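What People Lose on the Bus: A Survey of Lost Property on the Skamance Line

Our group looked at what gets left behind on local buses and how much of it goes back to its owner. We gave out 300 paper forms at the Hourani Road stop in March, mostly before nine in the morning, and asked the depot for its own records.

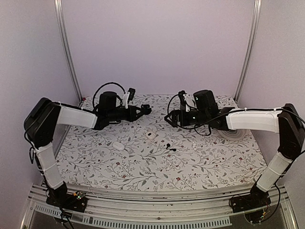
The depot let us read its lost property book, which had 318 entries for the term. Gloves and umbrellas filled most of the pages. Phones were rare – people notice them sooner.

Women returned more forms than men did, so we kept the two sets apart when we added up the answers.

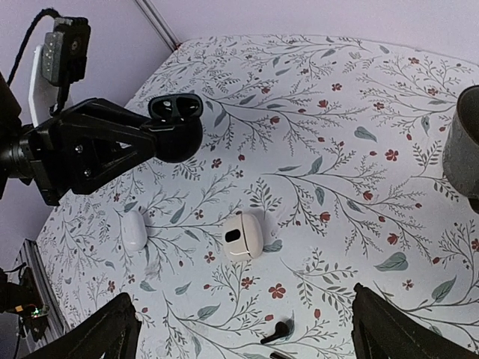 Small items were the hardest to trace. The book often gives only a colour and a seat number, and many things look alike. A black earbud case with a flip-up lid could belong to anyone on the bus, and unless it has a name inside, the clerk can only shelve it and wait. Keys had the same problem.

What we would change:

1. Write down the route and time for every item.
2. Put a notice at the Stondetti Street stop with the office hours.

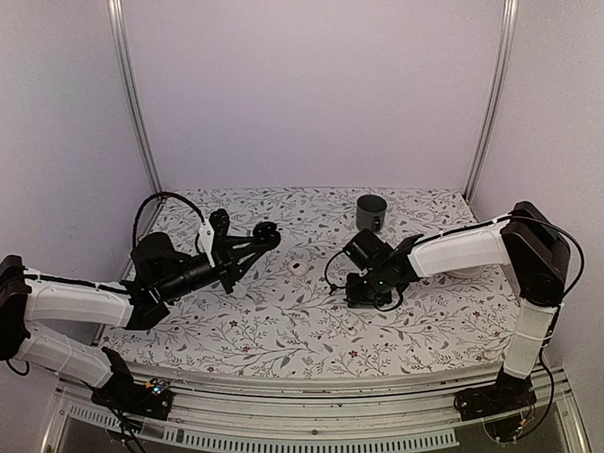 3. Keep the office open later on Friday. 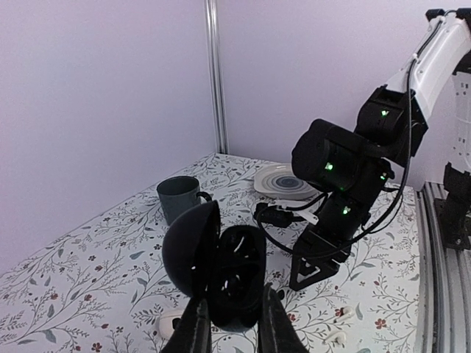 How long does the depot keep things?
Six weeks. After that, clothes go to a charity shop and the rest is recycled.

We did not ask passengers about items worth over £800, as the police deal with those.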